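What I Heard at the Library Budget Meeting

May 21, 2019

I went to the county budget forum last night in the basement of the Solberg branch library. I had never been to one before. It started at 6:30 and ran until almost nine, and the chairs are not built for that.

Denise Hartley from the county finance office went first. She had slides, but the type was small and most of us followed along on the handout. The short version is that the road fund is 103 thousand dollars behind where it was supposed to be in December, and the county wants to move money out of parks to cover it.

Then they opened the floor. You got five minutes each. Lionel Nuttall used all of his on the culvert at Ikel Road, where the shoulder has been washing out since last spring. He had been told twice that it was on a list. He asked to see the list. Ms. Hartley said she would have it posted on the county site, and I plan to check.

Nobuhle Mathebula spoke about the bus. The Route 5 stop near the clinic was moved in December and people now have to cross four lanes to get to it. I use that stop myself and she described it fairly - there is a signal, but it is a long walk down to it.

I did not speak. I had written something about the park hours and then Tia Lockwood said most of it before my turn came up, so I gave my slot back. 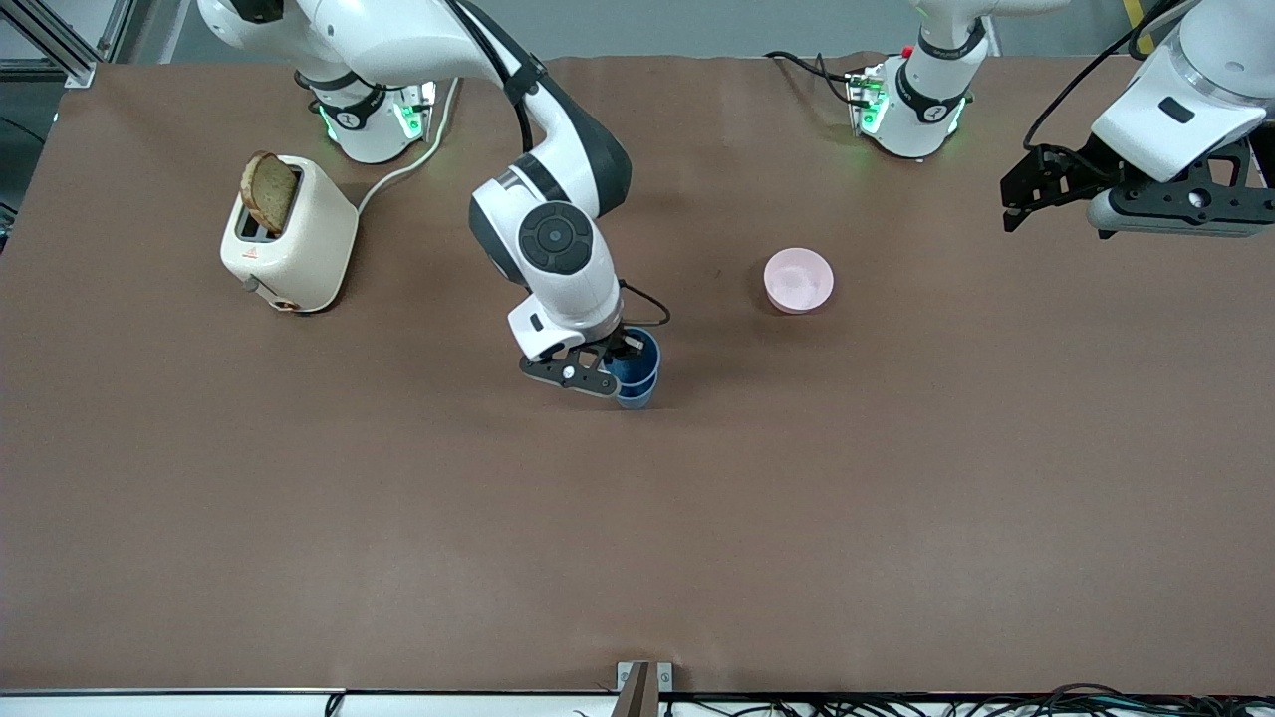
What happens next

The commissioners vote on the transfer next month. Written comments are open until then, and you can drop them off at any branch or mail them to the clerk. Put your street address on the page or they won't be counted with the rest. The clerk told us they had 255 comments last year, mostly on the landfill fee.

I'm sending mine in this week. If the list of culverts goes up I'll add a link at the bottom of this post.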